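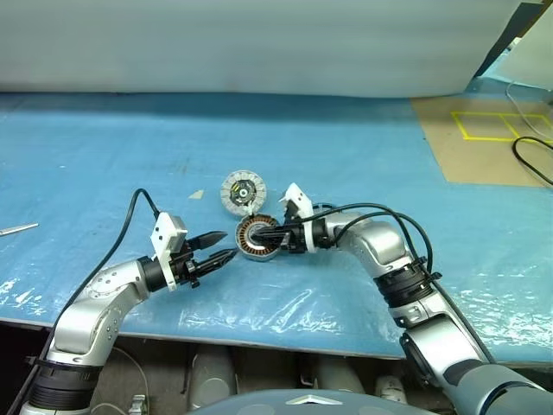

I'm looking for 10 people to spend the winter marbling paper with me. It's for a small book project called Brorkura, and you don't need to have marbled anything before, or even own a decent brush. What you do need is a table you can get messy, or the patience to share one with the rest of us. The light blue plastic sheet over the table is the best thing you can possibly work on, by the way! Colour wipes straight off it, drips show up before you put your elbow in them, and if you've got something similar at home you're already halfway to being set up.

So, what is Brorkura? It's a book of short pieces about weather, written by people who live along our bit of coast, and we're making 138 copies by hand. Every copy gets marbled endpapers (the fancy sheets inside the covers, the bit I always look at first in a second-hand bookshop). I started on them alone last spring and got through a fair few before I admitted that my wrists and my kitchen both needed a rest. I also noticed that all my sheets looked like me. Same greens, same nervous little swirls. The book has a lot of voices in it, and I'd love the paper to have a lot of hands in it too.

We'll meet in the evenings at Ostico, the print studio up the steps behind the old ferry office, starting in November. Doors open at 7 and we wash up at 9, or that's the plan, although marbling people are terrible at stopping. There's a kettle. There are aprons too, but they're all enormous, so bring an old shirt if you'd like to be able to find your own hands.
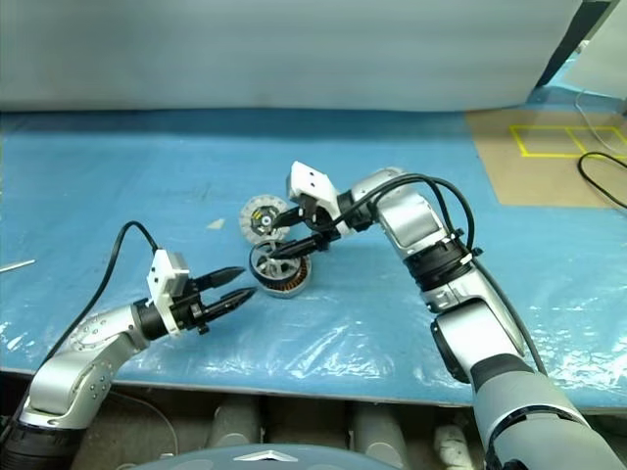
Blue table, plastic cover on.

The first couple of sessions will be practice only, on cheap newsprint, and I mean really cheap, so you can ruin as much as you like. We'll mix up the size (the thick, slippery liquid the paint floats on, made from seaweed, smells faintly of a harbour) and I'll show you how to drop colour, how to drag a comb through it and how to lay the paper down without trapping air. That last one takes a while. I still get bubbles. After that we move on to the good stuff, which comes from Hämäläinen, the paper merchant I've been pestering for samples all year. It's heavy, slightly creamy and takes colour beautifully.

You'll be given a rough palette for each session and the rest is up to you. I'd like blues and greys for the winter pieces, and there's one about a hailstorm in somebody's allotment that is crying out for something loud. If you hate combed patterns and only want to do spots, do spots!

What I'm asking of you: come to as many sessions as you can, tell me if you can't make one, and help with the rinsing. The rinsing is dull and cold and goes much faster with company. I'd also ask you to be all right with your sheets being cut down to fit. People do get attached, I know I do, so everyone can keep 2 full sheets of their own choosing before I go anywhere near the guillotine.

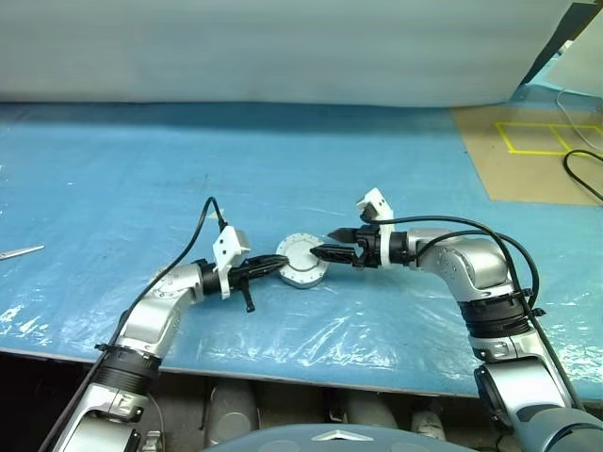
2 min read

A few practical things, then.

It's free to take part, and all the paper, paint and size is paid for. I can't pay you for your time, I'm afraid, but you'll be named in the back of the book and you'll get a copy. I can cover bus fares, so please keep your tickets and hand them to me in a heap at the end.

You need to be over 16. The studio is up a flight of stone steps with a rail, and there's no lift, so if that rules out the evenings but you'd still like to be part of it, get in touch anyway. I can bring a tray, some paint and a stack of newsprint round to you and we can work out the rest between us. You can stand or sit at the tables, and there are high stools and ordinary chairs.

If your skin is easily upset, tell me beforehand. We use alum to treat the paper and it can be drying. I wear gloves for that part and there are boxes of them in two sizes.

To apply, find the Brorkura page on Wondeo and press the green button. It asks for your name, an email address and up to 200 words on why you'd like to come. Please don't agonise over that. I'm not marking it. Tell me about a colour you like, or a bit of weather you remember, or that you've been wanting an evening out of the house. If you'd sooner write it on a postcard and push it through the studio letterbox, that's lovely too, just make sure I can read your phone number.

I'll reply to everyone, including anyone I haven't got room for this time, and I'll keep a waiting list in case of dropouts. Places will be confirmed before the end of the month, and the first evening is newsprint, biscuits and a lot of mopping.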